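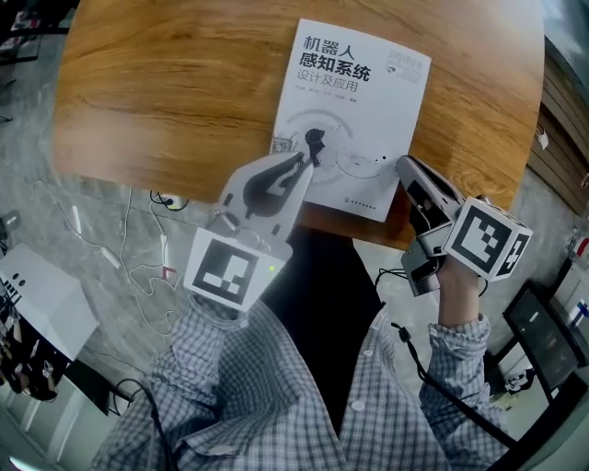
Hamish Prendergast wrote in to ask whether any machine on sale could tidy up after his grandkids yet, and whether I'd quit being so polite about the ones that can't. Fair enough, Hamish! I've had the Drilanden arm on my dining table since March, so let me try.

It's a lovely thing to look at, and the two-finger hand is gentler than I expected (it has yet to crease a page on me). Picking up a mug or a rolled pair of socks goes fine, most days. Flat things are where it struggles. A paperback lying on a table has no handle and hardly any edge to get under, and you or I would slide it over and pinch the spine without a thought – the Drilanden pokes at the cover, backs off, and has another go. It took 4 minutes to shelve one cookbook, and I was cheering by the end.

The Treloar I tried last year was quicker but dropped more, and it cost $1,000 extra. At $3,097 the Drilanden is still an awful lot of money for socks. If you love to tinker, you'll have a grand time with it, and the spare finger pads are cheap. Hamish, for the grandkids' mess I'd stick with a big basket for now.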